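2018-02-24

Second day with the Flendia fingers on the arm. Hongjun swears by them. I said I would give them a fair run before going back to the Stovimska pair, and I am trying to, but the brochure talk of "up to 200 cycles without re-zeroing" already makes me tired. Whose cycles? Picking what?

Used the old Dell tower again, on its side with the panel off. Small flat parts only today. The hard disk and the cards stayed in the gray tray to the left, because anything with a good thick edge makes every gripper look clever.

Two black fingers, pointing straight down over the board, and the little beige piece does hang between them well enough. Holding was never my complaint. I want to know what happens at the memory slots, where there is hardly room for the finger and the part together.
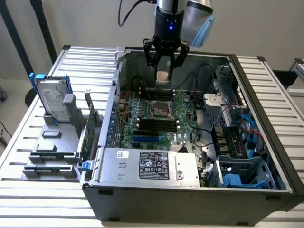 Afternoon

Ran 59 picks before Lingyun needed the bench. Nine misses by my count, seven by Hongjun's – he won't count a part that slips and gets caught again. I do. We wrote down both numbers and left it there.

Stovimska fingers go back on tomorrow, same part, same speed. Must ask Lingyun where the small hex key went.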